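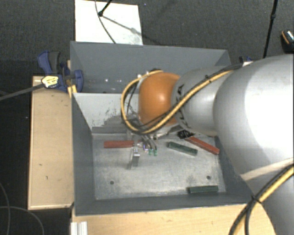 Kotian 18 Litre Straight-Sided Storage Bin, Grey

Sold singly or in packs of 9
Stocked at our Grondthorpe shop and by post
Page last checked: 2025-05-23

We held off selling the Kotian for a long time. The maker's leaflet calls it a "storage system", and we are wary of any plastic box that gets called a system. It is a bin. You put things in it. If you want it to have a lid, you pay extra for the lid.

We stock it now because the bin we used to sell, the Ilaldale Medium, had its walls made thinner and its price put up in the same year, and we had too many come back split at the corners. The Kotian was the least bad of the replacements we looked at. After using it in our own stockroom we would go a bit further and say it is a decent bin, with reservations that are set out below.

What you get

One open-topped rectangular bin in grey. No lid, no label holder, no handles beyond the turned-over rim. The outside of the base has shallow ribs. The inside is smooth, apart from a small moulding mark in the middle which does no harm but will catch a cloth when you wipe it.

Capacity: the maker says 18 litres. That is to the very top of the rim, and few people fill a bin to the rim and then lift it. Allow for less.
Material: polypropylene
Colour: grey only. A blue is listed in the trade catalogue and we have never been sent one.
Weight empty: 1,005 g
Lid: sold separately
Stacking: yes, with the lid on. Without lids the bins stack only if what's inside is lower than the rim, and then not very steadily.
Nesting: no. See below.

About the straight sides

Most cheap bins taper towards the bottom so that empty ones slide inside each other. It suits the people who ship them and the people who have to shelve them in a shop. It suits you rather less once the bin is full, as the floor is a good deal smaller than the opening and there is a wedge of wasted space between one bin and the next.

The Kotian has sides that are very nearly upright. Boxes, tins, folded clothes and seed trays sit flat against the wall, and a row of bins fills a shelf without gaps. The price for that is that empties will not nest. Nine empty Kotians take up the same room as nine full ones. If you only need bins for part of the year and have nowhere to put them for the rest, buy something tapered. We sell a tapered one, the Namley, for less money.

Strength, and what the maker says about it

The leaflet claims that the bin has been "tested to 3,000 cycles". We asked what a cycle was. The first reply told us it was an industry standard measure. The second told us it was a lift and a lower with a load in, but not how heavy the load was. We have left the figure off the front of this page for that reason, and we would suggest you ignore it if you see it elsewhere.

What we can tell you is how ours have got on. They hold door hinges, screws, tap fittings and other heavy small stuff, and they get dragged off the racking by the rim several times a day. The rims have gone a little white at the point where people grab them. The bases have bowed slightly under the heaviest loads, which you notice when you put one down on a flat counter and it rocks. None has split. We wouldn't load one with bricks, and we would not stand on one, although every box in every garage ends up being stood on sooner or later.

The cold is another matter. Polypropylene gets brittle when it's cold, whatever the leaflet says about "all-season use". If your bins live in an unheated shed, don't drop a full one on to concrete in January.

Sunlight

The leaflet says "UV resistant". It does not say for how long. We left one on the flat roof behind the shop from July to the following spring and it came back chalky on top and noticeably paler, with a rim you could flex a bit too easily. It still held things. Used indoors it should be fine for years. As a planter or a toy box left out on a patio, it will last a couple of summers and then start to let you down.

Food

We are asked this more than anything else. The bin has no food contact marking on it, and the maker has not been able to send us a certificate. So it is fine for packets, jars and tins, and for potatoes if you line it with paper. Don't use it for loose flour, brewing, or brining meat. You may well read reviews from people who have done all three and lived. We are still not going to recommend it.

The lid

The lid is the weak part of the range. It sits in the rim and clicks at two of the four corners. The other two are meant to click and mostly don't. It keeps dust off, and it lets you stack the bins properly, three high if they are evenly loaded. It is not watertight, it is not mouse proof, and it will not keep moths out of wool. Anybody wanting those things needs a box with a seal and proper clamps, and should expect to pay two or three times as much.

We sell the lid on its own for those who want it. We don't put it in the basket for you automatically, as we find that sort of thing irritating when other shops do it.

What people buy it for

Shed and garage shelves, mostly. It is good for paint tins, rags, extension leads and garden twine. Schools buy it for PE kit. We have had a few orders from allotment holders who use it for lifting and carrying, and they tell us it is heavier than a trug and harder on the fingers when full, which we believe. There are no cut-out handles. The rim is turned over and smooth, so it doesn't dig in as badly as some, but a full bin of wet soil is still an unpleasant thing to carry any distance.

It is also bought for under-bed storage by people who have not measured under the bed. Please measure under the bed. The outside dimensions are moulded into the base of every bin and printed on the shelf ticket in the shop, and we will read them out to you over the phone. We would much sooner do that than pay for a return.

Cleaning

Warm water, washing-up liquid, soft brush. The maker says dishwasher safe, and it may be, but it doesn't fit in any dishwasher we have come across. Avoid solvents. White spirit takes the surface off and leaves it tacky. Permanent marker on the side will fade but never quite go, so use masking tape if you are likely to change your mind about the contents.

Single or pack?

The pack works out slightly cheaper per bin, but only slightly. If you are not sure you want nine, buy two, live with them for a month, and come back. The bins come shrink-wrapped in the pack and the wrap is a nuisance to get off - use blunt scissors, as a knife will score the plastic underneath and a scored bin is one we can't take back.

Colour does vary between batches. The grey we had at the start was a shade warmer than the grey we have now. If you are filling a whole wall of shelving and that sort of thing bothers you, order the lot in one go.

Delivery and returns

Singles go out by parcel carrier in a cardboard sleeve. The sleeve protects the sides but not the corners, and now and again one arrives with a chip. Tell us within a week of getting it, with a photo of the damage, and we will send another. There is no need to post the damaged one back.

Packs go on a larger van and take longer. The website will offer you a delivery date at the checkout. Treat it as a fair guess.

Unused bins can be returned to the Grondthorpe shop or by post at your own cost. Please take any tape or labels off first.

Also worth a look

Namley tapered bin: lighter, cheaper, nests when empty, wastes shelf space when full.
Kotian lid: see our comments above before you order.
Ilaldale Medium: discontinued here. We have a few of the older, thicker ones left in the shop, sold as seen, not available by post.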